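Skillwood Paper Sheets: read me first

Hi, I'm Ryszard Kołodziej and I look after this little set. It's all about colored paper on a tabletop: picking sheets up, turning them, laying them down again. Last updated July 19, 2022.

I started it in February because I fold a lot of paper at home in Itesthorpe and wanted clips of plain sheets before anybody makes a crane out of them (the boring bit, and my favorite bit!). There are 300 clips, sorted into 7 folders by session. Blue paper turns up a lot, and it's fun to watch how the shade changes once a sheet starts to bend.

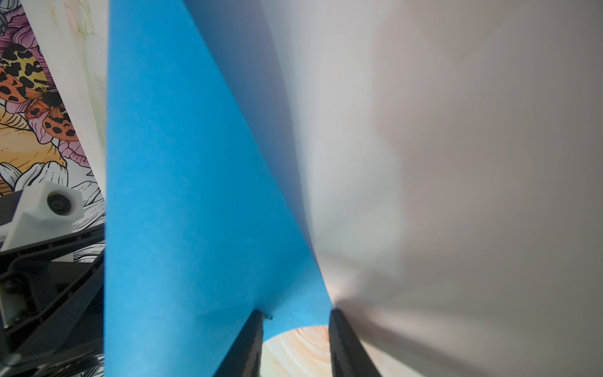 Can I use the clips if I only care about flat sheets?
Sure, grab the folders with "flat" in the name and skip the rest. The "bend" folders are mostly curls and creases.

A word on layout. I like sheets lined up side by side with a thin gap between them, and then one more set down at an angle farther back. Pink and cyan look great on a pale flowery table — though pale colors can get a bit lost on it, so go easy on cream.

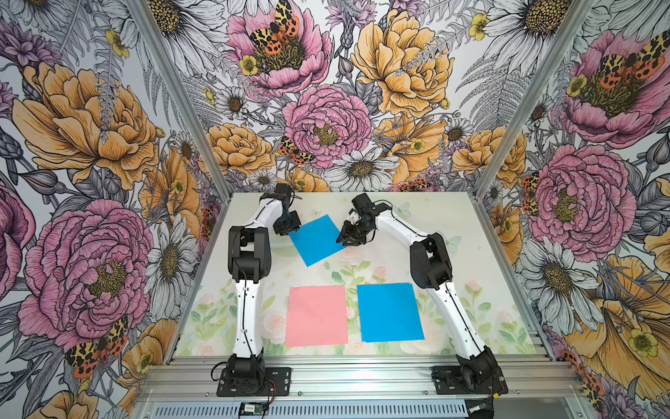
The labels are in two files, tokarz.csv for paper color and braltotby.csv for how each sheet is turned. I still have 3 clips to relabel in the second one, so if an angle looks off to you, it probably is. Drop me a note and I'll fix it in the next upload.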